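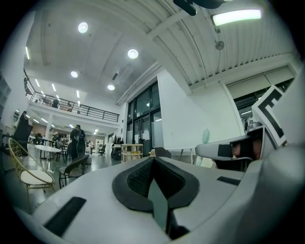 Jarstead Hall in Wusau opens its renewed ground floor and mezzanine to tenants and visitors

Wusau, 25 February 2018

Demissie, the owner and operator of Jarstead Hall, announces that the main hall of the building is open again after seven months of renovation work. Tenants have moved back to the ground floor and the mezzanine, and visitors can enter through the main door during normal opening hours.

The hall is one large open-plan space under a high white ceiling. A mezzanine crosses it at the upper level, and a black metal railing runs along its edge. People who stand on the balcony have a view over the ground floor, and people who arrive below can see who is upstairs. The design team wished to keep this contact between the two levels, and for this reason the request to close the balcony with full-height walls was not accepted.

The renewed area measures 1580 square meters. Of this, 394 square meters are on the mezzanine.

Light

The biggest part of the work was the lighting. In the old hall the lamps were hanging low on long cables, and many tenants had complained about glare on their tables and about dark places under the balcony. Demissie asked the lighting company Dirka to make a new plan for the whole ceiling.

Dirka has used different kinds of lamps for different parts of the room. Round recessed lights are set in the white ceiling. On the mezzanine, linear strip lights follow the ceiling in a row. A long rectangular fixture is placed at the ribbed part of the ceiling, where parallel slats give the surface another character. The ribbed panels are from the earlier interior and were cleaned and painted in white again, together with the rest.

"We did not want a room that looks the same in every corner," says the project office of Demissie. "A person who reads at a table needs one kind of light, and a person who only walks through needs another. It took many evenings of testing before we were satisfied, and we thank the tenants who stayed late to sit under the lamps and tell us their opinion."

The lamps are divided into 16 groups, and each group can be switched separately. In the early morning only the walking routes are lighted. The other groups are switched on by the front desk when the tenants arrive. Tenants on the mezzanine have their own switches near the stairs — a small thing, but it was the first wish in almost every letter we received before the work began.

White surfaces and shelving

The color of the interior is mostly white, with dark metal for the railing. The ceiling received three coats of paint. The paint has a matte finish, because the earlier one was shiny and showed every repair.

White shelving stands against the wall and is meant for common use. Tenants may keep there books, samples, folders and small boxes. The shelves are shared, and Demissie asks all users to write a name on what they leave. Things without a name will be collected at the end of each month and kept for two weeks at the front desk.

Sound

A high hall with hard surfaces can be a noisy place, and the old Jarstead Hall was known for this. During the renovation the floor under the mezzanine was laid again with a softer layer below it, and the feet of all common chairs received felt. Telephone calls are permitted on the ground floor. On the mezzanine we ask for low voices until five o'clock in the afternoon.

Demissie will measure the sound level again in November, when the building has been in full use for some time, and will give the results to all tenants. If it is necessary, more absorbing material will be added above the stairs, where the fixing points are already prepared.

How the hall will be used

The ground floor is kept free from fixed walls. It can be used for daily work, for small exhibitions, for product presentations and for lessons. Tables are on loan from the building and can be moved by the tenants themselves, on the condition that the two walking routes to the doors remain open. A drawing of these routes hangs beside the front desk.

The mezzanine is rented by the desk or by the bay. A bay is the part of the balcony between two columns and has space for a small team. Tenants who had a bay before the renovation have received the first choice, and the remaining bays are offered from now on to new applicants. A contract can be made for one month, for half a year or for a full year.

Groups who wish to use the ground floor for an event should ask at least three weeks before. The hall can be reserved for a half day or for a whole day. Cleaning is included in the price. Chairs are also included, but catering is not, and the kitchen behind the hall can be used only for drinks and cold food.

What remains to be done

Some smaller works are still on the list. The signs on the outside of the building will be changed in spring. The coat racks near the entrance are temporary, and the new ones have been ordered. The back staircase will be closed for painting on several mornings, and the dates will be written on the board at the front desk. During these mornings the mezzanine can be reached by the main stairs and by the elevator.

Demissie wishes to thank the neighbors in Wusau for their patience. The deliveries came often very early, and the street was narrow with the trucks in it. We know that it was not an easy time for the people who live opposite.

Visiting hours and tours

Jarstead Hall is open from Monday to Friday, from eight in the morning until eight in the evening. On Saturdays it is open until two in the afternoon. On the first Saturday of each month there is a short tour of the ground floor and the mezzanine, beginning at ten o'clock at the front desk. The tour is free and registration is not needed. Groups of more than twelve people are asked to announce themselves in advance.

About Demissie

Demissie owns and manages shared work buildings for small companies, schools and associations. Jarstead Hall is its largest building in Wusau. The company takes care of the daily operation, the front desk and the maintenance.

About Dirka

Dirka plans and installs lighting for workplaces, libraries and public interiors. The company also carries out the maintenance of the lamps in Jarstead Hall.

Contact for press

Demissie, press office, Jarstead Hall, Wusau. Floor plans and a price list for tenants can be requested from the same office. Journalists who wish to visit outside the opening hours are welcome to make an appointment.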